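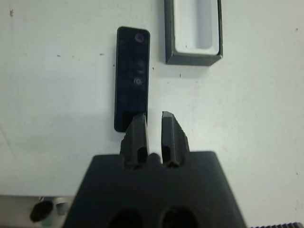
Remote and tray on a white surface.

Finbarr Hennessy, speaker notes, Packing Small Electronics, Wednesday session

Start with the remote. Slim body, rounded corners, black gloss face. Gloss marks easily, so the tray has to hold it by the long edges and keep the face clear of the lid. The Pimham layout from 2013 let the face touch, and the returns were mostly scuffs.

Point to the well. Elongated, rounded inner corners, thick dark rim, pale interior. The rim carries the stacking load. Corner radius in the well should be slightly larger than the radius on the product, or the part goes in at an angle and stays there.

Pause for questions on radius. Adberg people will ask about tolerance. Refer them to handout page 9.

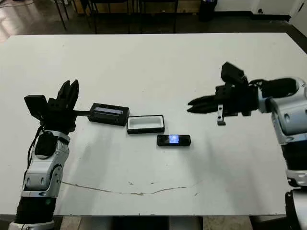
Reading time for this part: 3 minutes

Tray open, lid off to one side. Lay the parts out separately before any packing trial. Check the inside of the tray for grit, then the underside of the lid, then the product. Bhatia check the product first and handle it twice. Mention this briefly and move on.

Lid goes on last, short side first, level pressure along the length. If it rocks, take it off and reseat the product. Do not press harder.

White table is deliberate. Dark parts on a dark bench get missed at the end of a shift.

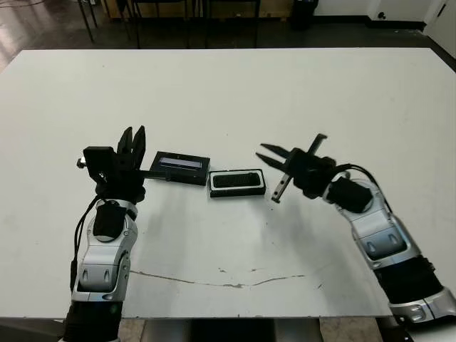 Next, the trial itself. Run 10 cycles per sample, same operator, and log every reseat. Tindham log only failed closures, so their numbers do not compare with ours. Skip the cost slide if we are past 11:30. Samples go round the room from the left; collect lids and trays together.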